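Workshop notebook, November, started 9:40

Rokodwood (Sandu), second pass on the page proofs. Continues from the entry on the jacket copy.

Zamfira's corrections came back overnight. Most are small. She has changed her mind again about the name of the ferry, which is now the Jadden all the way through, including in the letters. I searched the file for the old name and found it in the running heads of part two, where it had been left over from the section title. Fixed. Akinyi to check the letters by eye, as the search doesn't catch the places where the name breaks over a line.

Length is now 174 pages with the front matter. Metberg quoted on a longer book, so Relu should ask whether the price moves. He thinks it won't.

Chapter four. Rodica still thinks the sister comes home too early. I read it again with her note beside me and I half agree. The arrival is fine. The trouble is the page before it, where the mother sets the table for two and then for three, so we know who is at the door before the knock. Suggested to Zamfira that she cut from "the good plates" to the end of the paragraph. If she does, the chapter pulls back by a few lines and the widow on the last page goes away by itself, so I have left the widow alone for now.

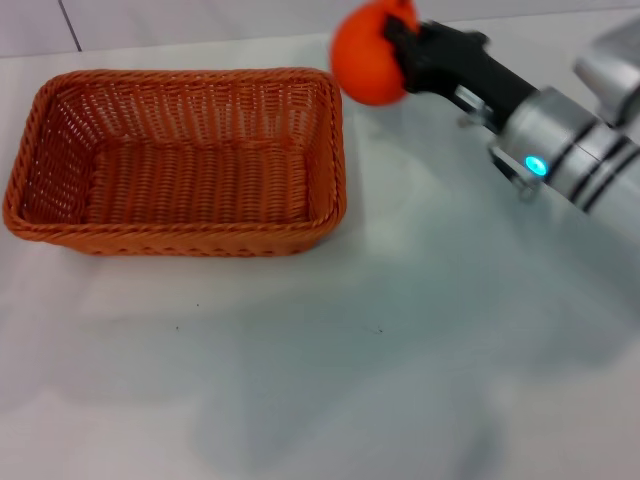

Woven basket on the white table.

11:15. Test sheets. Printed the opening of chapter one in both faces at the same size and leading. The Grecu is narrower and saves us space, but the italic is weak and the book is full of letters set in italic. Safta prefers it anyway. I would rather keep the face we have and set the letters in roman with an indent. Tried one letter that way and it reads well. The date line needs to sit closer to the text. Settings are saved in the project folder under "letters roman", do not overwrite the old ones until Zamfira has seen a sample.

Hyphenation: turned off for the dialogue in chapter seven, where we had three broken words in a row on the right-hand page. The spacing is a bit open now. Acceptable.

Dashes. The manuscript used two kinds for interrupted speech and the copyedit only caught the first half of the book. I have made them all the same. The find and replace also touched the year ranges in the author note, so those had to be put back by hand. Note for next time: do the author note as a separate file.

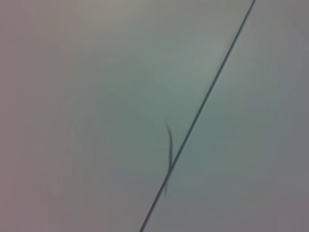
The blurb is still too long. Safta's version gives away the fire, which does not come until page 48, and it ends with a question. Relu's version keeps the fire out but makes it sound like a crime novel, and people who buy it for that will be annoyed by the middle. My attempt:

"When her father's boatyard is sold, Ilse goes back to the river town of Rokodwood to clear the house. Her sister got there first."

Then something about the tenant. I could not get the tenant into one sentence. Leaving it for Rodica.

14:30. Spoke to Metberg. They want final files by the end of the month, and the jacket can follow 10 days later. Paper is the cream stock, same as the last novel. Spine width to be confirmed once the page count is fixed, so no more cuts over a paragraph after this pass. I have told Zamfira this.

Backed up everything. The log for this title now stands at 1311 changes, counting the dashes.

To do:
Akinyi: ferry name in the letters, then the Hungarian accents in chapter nine.
Rodica: blurb, tenant.
Relu: price from Metberg in writing.
Me: sample of the roman letters to Zamfira, fix the folio on the part three title page, which is printing and should not be.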